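The Slow Death of the Drying Rack

Jan 28, 2025

Nobody in my building air-dries dishes anymore. Or so they say. Then you go in for coffee and there's the rack, shoved behind the toaster. 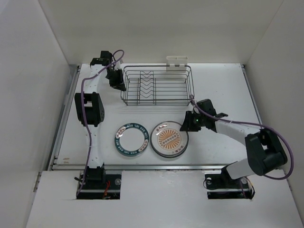 I grew up with one. Chrome, wobbly, rust at the feet. Plates in the back, cups wherever. Then October came, the new place came with a dishwasher, and I figured that was it for racks. Lasted 10 days. Pans don't fit. Good knives shouldn't go in. The wine glasses come out cloudy – every time.

So I went shopping. Bad idea. Edach sells a two-level thing for $41 that drains into the sink, in theory. Mine drained onto the counter. Flivska has a roll-up mat of steel bars, fine for mugs, hopeless for anything tall. Clirell does a folding one and the hinge pinches. Still have the mark on my thumb.

The shop at 2119 Won Street had 3 left of the plain kind. No tray, no cup hooks, no bamboo anything. Bought one. Should of bought two.

What matters, after a winter of this: slot spacing. Too narrow and bowls stack up wet against each other, too wide and small plates lie down flat. Then feet. Rubber ones, and check they come off, becuase gunk gets under there. Height last. Measure under your cabinets before you go, not in the parking lot from memory like me.

And the towel question. People get heated. My grandmother dried everything by hand the minute it was rinsed, put it away, wiped the sink, done. My mother let it sit till morning. I'm a morning person on this one – the forks can wait.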